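**Rice morning at the Katine hall — Thursday 5/8/25**

Quick one before the weekend. The hall's kitchen skills mornings are back, and rice is first up. Sessions stopped in February when the old hob packed in, and Natalia Medrano has been chasing a way to restart them ever since. Her answer was to forget the hob. Rice cooker on a table, everyone stood round, done.

54 names on the list so far. Room for 59, so be quick. No charge, but bring a tub with a lid if you want to take any home.

Plain white rice to start with. Weigh it, rinse it, cook it, leave it alone. That last bit is where most people go wrong, says Natalia — lid up every two minutes, steam gone, crunchy rice. Scales get used for everything, no mugs, no guessing. 200 grams feeds two hungry adults or three polite ones.

The table is set up in the curtained booth, with foam letters up on the back curtain. White cooker, little digital scale, a clear plastic tub, a brown wooden ladle with a good deep bowl. Evaristo Cuevas wants it known that a ladle is the wrong tool and he'll be bringing a flat paddle. Natalia says the ladle stays.

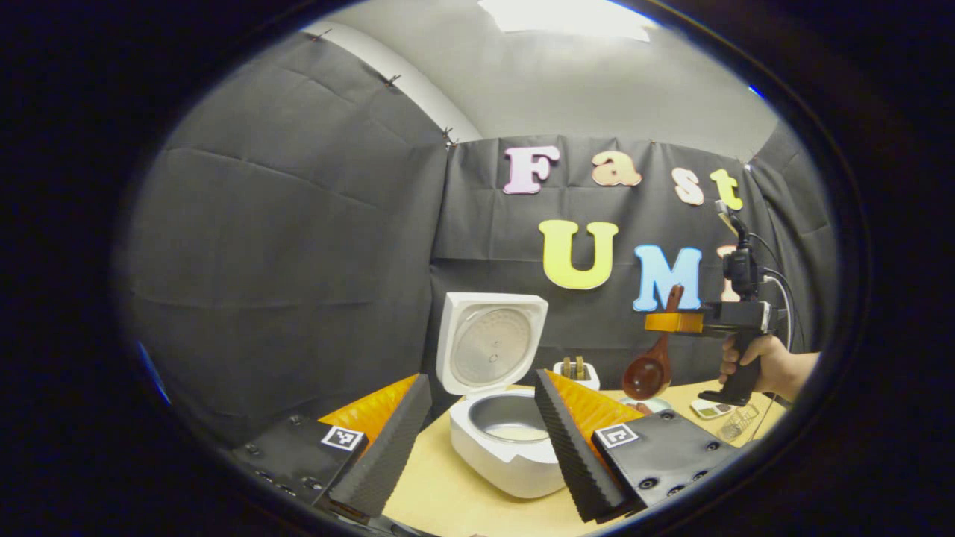
## What's on and when

- Plain rice, first two weeks. Natalia leading.
- Rice with beans after that, Brisa Cervantes. Soak your beans the night before, she won't be waiting for them.
- Jollof to finish, Modupe Adeleke. Already the fullest session, there is a waiting list.

Doors at ten, hands washed by quarter past. Side entrance please, the front one sticks. Children welcome with a grown up, but the cooker lid and the inner pot get very hot so they stay on the far side of the table.

## Money

The appeal for a new hob stands at £620. Thankyou to all who put in. Studura, the hardware shop on the corner, is keeping a jar by the till untill the end of the month.

Anyone with a spare rice cooker in working order, ring the hall and ask for Anayeli Figueroa. Mornings are best. Lead and inner pot included please — last time we got three lids and no pots.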